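6. Preparing and sending the regional bulletin

This section covers the daily bulletin from first draft to release. It assumes that Tuvport has been installed on the desk machine and that your sign-in has been given the Editor role (see section 2). Reporters can do steps 1 to 7 of section 6.2 but will not see the Release button.

6.1 Before you start

Check that the clock at the top right of the desk view shows local time. Release times are taken from this clock and not from the computer.

Check the wire panel. A green bar means that copy is coming in from both the Neltgate and Rimelside offices. An amber bar means one office has sent nothing for an hour. Amber is normal overnight and needs no action. If the bar is red, go to section 9 before drafting anything.

Note: The Imrie office files by email. Its copy does not pass through the wire panel and must be pasted in by hand. See 6.4.

6.2 Building the bulletin

1. Open Bulletins and choose New from template.

2. Pick Morning, Midday or Evening. The template sets the running order and the sign-off. It cannot be changed once the first item has been added, so cancel and start again if you have picked the wrong one.

3. Drag the lead item from the wire panel to the top slot. The slot turns white when it will accept the item.

4. Fill the remaining slots in order. The usual order is government and council decisions, transport, courts, health, weather. Sport has its own bulletin.

5. Open each item and write a headline line. The limit is 228 characters including spaces. Anything past the limit is cut at the last whole word and no warning is given on the mobile view.

6. Set the place tag. Every item needs one. Use the district and leave the village for the text itself.

7. Press Check. Items with a problem are moved to the bottom of the list with a code beside them.

8. Clear all codes and press Check again.

The codes seen most often at this stage are:

Code 95 - the item has no place tag, or has two that disagree.
Code 96 - the item quotes an order or notice but has no link to the published text.

Code 96 can be overridden by an Editor when the order has been announced and not yet published. Tick Text awaited and put the name of the department in the box. Go back and add the link later the same day.

CAUTION: Do not clear code 95 by choosing "All districts". This sends the item to every subscriber, including those who have asked for one district only.

6.3 Changing the running order

Items can be moved up or down until the bulletin is released. Click the handle at the left of the item and drag. On a tablet, hold the handle until the item lifts.

A bulletin may carry up to 9 items. If you add another, the last one drops into the Held tray. Held items stay there until midnight and are then deleted, so move anything you want to keep to the Drafts folder.

If two people have the same bulletin open, the second will see a padlock. The padlock clears when the first person closes the bulletin or has been idle for ten minutes. An Editor can break the lock from the Tools menu, but any unsaved wording on the other machine is lost. Ask across the desk first.

6.4 Adding copy by hand

1. Choose Add item, then Blank.

2. Paste the text. Use Paste plain from the right-click menu - ordinary paste brings in fonts from the email and these show as gaps in the text-only edition.

3. Enter the source as it should appear in print, for example "Imrie office".

4. Enter the time the copy was received. Leave this as it is if you are pasting straight away.

5. Save. The item appears in the first free slot.

Pasted copy is not checked for duplicates. Search the day's list for the district name to make sure the same story has not already come in by wire.

6.5 Adding a picture

A bulletin can carry one picture. It is shown in the web edition and left out of the text and audio editions.

1. Open the item and press Picture.

2. Choose a file from the library or upload a new one. JPEG and PNG are accepted.

3. Type a caption. Keep it to one line. The picture cannot be saved without it.

4. Press Preview to see the picture and caption as readers will.

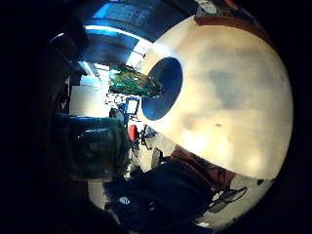 Fig. 6.3 Pale rounded object with a dark blue disc.

5. Press Save, or Back to choose another file.

The caption is read aloud by screen readers, so it should make sense without the picture. The credit goes in its own box.

6.6 Releasing

1. Press Check one last time. The list must be free of codes.

2. Press Release and choose Now or At a set time.

3. Enter your sign-in again when asked.

4. Wait for the word Sent beside each edition. Audio takes longest.

CAUTION: A released bulletin cannot be recalled. To put right an error, issue a correction from the Tools menu. The correction goes to the same readers and is added to the foot of the web edition.

If one edition shows Failed, press Retry beside that edition only. Pressing Release a second time sends all the editions again.

Questions about this section go to Davina Gillies on the Neltgate desk. Section last revised 2026-09-30. The July version should be removed from desk folders.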